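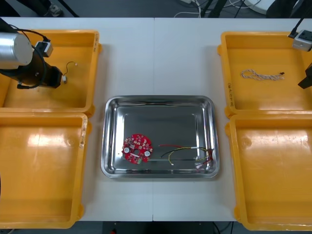
The sorting table, with yellow bins on either side and the steel tray in the middle. A red circuit board is in the tray.

Gallery: small parts at Gellutmont

December 2020
Words by Ingeborg Brandes, photographs by Karthikeyan Krishnan

The sorting table is where small parts end up at the Gellutmont workshop once they have been taken out of whatever they came in. They arrive from the stripping benches mixed together, and they leave in separate bins. The notes that go with the gallery are about the table, the bins and the tray, and how we have laid things out since the move in October.

The table

The top is white and made of two panels, and the join down the middle shows as a thin line. We chose white after working for a long time on a dark green bench. Black wire on dark green was hard to see, and screws were worse. On white you can find most things straight away. Clear springs and white plugs are still a nuisance, and those we try to keep in a bin from the start.

The join is a minor annoyance. Very fine swarf gets into it and has to be brushed out along its length. A strip of tape over the top was tried and lifted after a few weeks, so now we brush.

The yellow bins

Shallow, open at the top, with rounded corners and a wide flat rim. They came from a catering supplier in Venden that was clearing its stock, and we bought 300. That was more than we needed, but the price was for the lot. The spares are nested on the shelf behind the door.

A shallow bin does not hold much and that suits us. In the old deep crates the boards at the bottom were pressed by everything on top, and parts came off them. With a low bin you can see the whole floor of it, and it gets emptied more often.

The rims get written on in black marker. It rubs off with handling and goes faint, and then it is written again. We had printed labels for a while, but the glue left a line that picked up dust. Marker comes away with a cloth and a bit of Kemex, which we also use for the table top.

Pairs of bins stand front to back along each side so the rims nearly meet. If there is a gap, things fall into it.

The tray

Stainless steel, with a rolled lip and sloping sides. It stands in the centre of the table across the join, and anything waiting to be sorted goes in there first. The slope is useful for round parts, which slide back to the floor of the tray when they are put down near the edge. The floor is shiny enough to give a reflection. That takes some getting used to, and a small part can look like two until you move your head.

The tray is washed at the end of each day and dried straight away. Leaving it to drain gives it water marks.

Boards

Round boards with a hole through the centre turn up in all sorts of goods, and they are kept apart from the square ones. The red one in the photograph has small components packed closely over it and a round white part on each side of the hole. We handle all of these by the rim. The little parts on the face are easy to knock off, and a board with pieces missing goes into a different bin and is worth less to us.

Our batches are 1,000 boards. When the count is reached the box is closed, weighed and put on the shelf for Mwaipopo, where the boards are sorted again by type. A batch of round boards takes much longer to fill than a batch of square ones.

Wires and connectors

Short leads go in a bin of their own. There is a thin black one with a tiny white connector lying in the bin at the upper left of the photograph. Leads like that keep the bend they had inside the casing, so they hook on to each other, and a full bin of them comes out as a single lump. We tip them out before it gets to that stage.

Connectors stay on the wire. We used to snip them off and box them, and had 1,000 in a drawer before anyone asked what they were for. They were weighed in with the mixed plastic in the end.

Layout

We have had 9 layouts for this table, counting the first one, when everything was on one side. The present arrangement has bins left and right with the tray between them. It keeps the reach short and leaves the middle of the table clear apart from the tray. We will probably leave it as it is until the new shelving comes, and then the spare bins will have to be moved at least.

Prints of any photograph in the gallery can be ordered from Karthikeyan Krishnan at the workshop office. Please give the name of the gallery and the caption with your order.

More galleries
The stripping benches
Moving day at Gellutmont
Shelving, before and after
Plugs, switches and sockets
The Venden stockroom

Get our newsletter
New galleries and workshop notes, sent once a month. Enter your email address to sign up. You can unsubscribe at any time.

We use cookies to remember your settings and to count visits to this site. Accept all / Manage settings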